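Reopening of the Wurncombe Community Kitchen

Distbridge Housing Association, residents' newsletter, 23 June 2020

The shared kitchen on the ground floor of Wurncombe House will reopen to residents on a booking basis. The room has been closed while the ventilation was replaced and the electrical supply to the cookers was renewed. The Association thanks residents of all 80 flats for their patience during the work, which took longer than first planned owing to a delay in the delivery of parts.

Bookings

Sessions last two hours and must be reserved through the housing office, by telephone or by email. One household may use the kitchen at a time. The half hour between sessions is set aside for airing the room and may not be used for cooking or washing up. Residents who need to cancel are asked to give a day's notice, so that the session can be offered to those on the waiting list.

Keys are issued from the office in Filali Court and must be returned there at the end of the session. A lost key will be charged at £17. Households that booked regular sessions before the closure will need to apply again, as the old list has not been carried forward.

Use of equipment

The cookers, fridge and both sinks are available during every session. The large mixer has been withdrawn and will be replaced later in the year. Residents should bring their own tea towels and food containers. Food may not be left in the fridge overnight, and any items found there will be thrown away the following morning.

Plates and bowls are to be washed and put back in the wall cupboard before the key is returned. Tables should be wiped down at the start of the session as well as at the end. Sponges are kept in the drawer beneath the left-hand sink. Green scouring pads should not be used on the hob, which scratches easily. 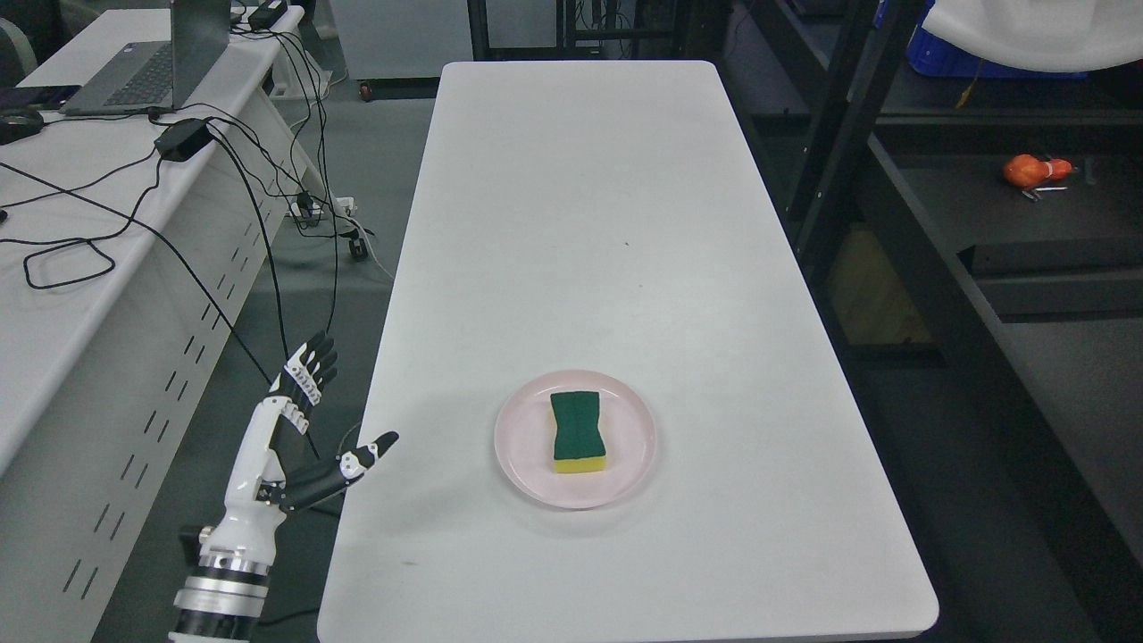

Costs and next review

There is no charge for residents. The new ventilation unit was bought with a grant of £695 from the Cero Fund, and the remaining cost was met from the building reserve. The booking arrangements will be reviewed in November, when residents will be invited to comment in writing.

Faults should be reported to the housing office on extension 103.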